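Phone battery and charging tips for the kitchen counter, tested by a doubter

Most phone battery advice is passed along by people who have never checked it. I have been guilty of that myself. For years I told my family to run a new phone flat before its first charge, a rule left over from a kind of battery that no phone in our house has used in a very long time. So when I sat down to write up what works for keeping phones healthy at home, I threw out anything I could not either test or find a decent explanation for. The list got a lot shorter.

Ours is a kitchen-counter household. Every phone ends up next to the bread at night, along with a tablet and a pair of earbuds. If your phones live on a nightstand or a workbench, most of this still applies.

Stop chasing the fast charging number

The box for the latest phone will tell you, in very large type, how quickly it can go from empty to full. I don't doubt that somebody got that result once. What the large type leaves out is that the top speed usually lasts only for the first part of the charge, that it needs a matching charger and often a matching cable, and that a warm phone will slow itself down.

If your phone sits on the counter from dinner until breakfast, you have no use for that speed. A plain old slow charger will have it full long before you get up, and it will keep cooler doing it. I moved the fast charger to the hallway, where people plug in for ten minutes while looking for their shoes. That is the one spot where it earns its price.

Heat matters more than habits

Every trustworthy explanation of battery wear comes back to heat and to sitting completely full for long periods. Worry about those before you worry about whether you plugged in at 30 percent or 12.

In a kitchen, the heat part is easy to get wrong. Things to keep a charging phone away from:

The stretch of counter beside the stove, especially if you lean the phone there to read a recipe.

The top of the fridge, where warm air from the back tends to collect.

A sunny windowsill, even in November. Glass and a dark phone case are a bad pair.

Anything that makes toast, waffles or grilled sandwiches. Leave a good arm's length, and keep the charging cable from crossing the appliance's own cord.

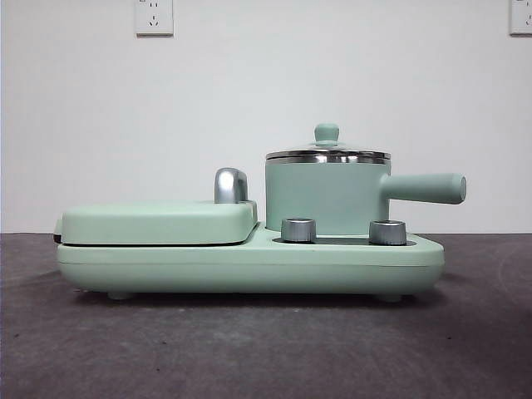
A compact mint-green breakfast maker, grill lid closed.

Take the case off if the phone feels hot while charging. I resisted this one for a while, because it sounded like the kind of thing people say. Then I tried it with a thick rubber case on my wife's phone and the difference was plain to the hand. With a thin case I couldn't feel any change at all, so I don't bother.

Use the charge limit, but don't make a religion of it

Many phones now have a setting that stops the charge short of full, or holds it there and tops up just before you normally wake. Look under the battery menu. It costs nothing and takes a minute.

Will it double the life of your battery, as a certain sort of video promises? I see no reason to think so. You are giving up a slice of every day's charge in return for a battery that should age a bit more slowly. If you keep phones for a long time, that's a fair trade. If you swap every couple of years, you may never collect on it. I turn it on for the week and off for travel, and when I forget, I don't lose sleep.

Cables: buy dull ones

I have owned the Anell braided cable, the one with the little light in the plug. The light still works. The cable charges only if you hold it at an angle. The Osow cable that replaced it is white, ugly and has no features, and it has been fine so far.

A cheap cable that is too thin or badly made can slow charging to a crawl, and people then blame the phone. Before you book a repair, do this:

1. Swap the cable for one you know is good.
2. Swap the charger.
3. Try a different wall outlet, one that isn't controlled by a light switch.
4. Turn the phone off, shine a flashlight into the charging port and look for lint.

Number four fixed two of the "dead" phones in our family. Work the lint out gently with a wooden toothpick and go easy on the sides. No metal pins, and please don't blow into it. Breath is damp.

Wireless pads are convenient, and that's all

I have a Caputo pad on the counter and I do like it. There's no fumbling with a plug when my hands are floury. But it runs warmer than a cable, it charges more slowly, and if the phone is nudged off center you wake up to a phone that has done nothing all night. Cats are good at this.

If you use one, wipe it down now and then, keep coins and keys off it, and remove any metal plate or ring from the back of the phone that the pad wasn't made for. Check that the charging symbol has come on before you walk away. That last tip is so obvious that I was embarrassed to write it, and I failed to follow it on Saturday.

Folding phones near flour and sugar

My neighbor Sudheer Kotian bought a folding phone and asked me what to do about crumbs. I am not sold on folding phones. The hinge is a clever piece of work, and a kitchen is full of exactly the stuff you don't want inside it. The makers talk about dust resistance, and some models really are better than others, but read the small print on what size of particle they mean.

What I told him was simple enough. Keep it shut when you're baking. Wipe the inner screen with a dry, soft cloth before you close it, so that a grain of sugar isn't pressed into it. Don't peel the film off the inside screen, however much it looks like a shipping cover. Don't pick at the hinge with anything. He says he now reads recipes off his old phone, which I would call the right answer.

Things I tried and dropped

Putting a phone in the fridge to cool it down. It gets cold, and then it can collect moisture when it comes out into a warm room. Set it on a cool stone counter or in front of a fan and let it be.

Rice for a wet phone. I have never seen good evidence that rice beats simply leaving the phone in moving air, and you get dust in the port as a bonus. Turn it off, wipe it, stand it up with the port facing down, and keep it off the charger until it has had plenty of time to dry.

Battery saver apps. The Teltutov one ran ads, which use power. Your phone already has a list of what is eating the battery. Open it, look at the top two or three names, and decide whether you need them running.

Closing every app by swiping it away. It feels tidy. On our phones it made no difference I could measure, and opening an app from scratch takes work too. I close one when it misbehaves and leave the rest alone.

Power banks stored in the junk drawer

Ours was down to nothing when we needed it, as it usually is. A power bank keeps best when it is put away partly charged, somewhere cool, and checked every few months. Mine now lives on a closet shelf with a strip of masking tape on it saying when I last topped it up.

If a power bank or an old phone has swollen, even slightly, stop using it. Don't charge it, squeeze it or throw it in the kitchen trash. Move it away from anything that burns, if you can do that without bending it, and ask your local waste site how they want it handed in. I'm suspicious of most scary warnings about gadgets, but I take that one seriously, and I cleared out the drawer the same evening I read up on it.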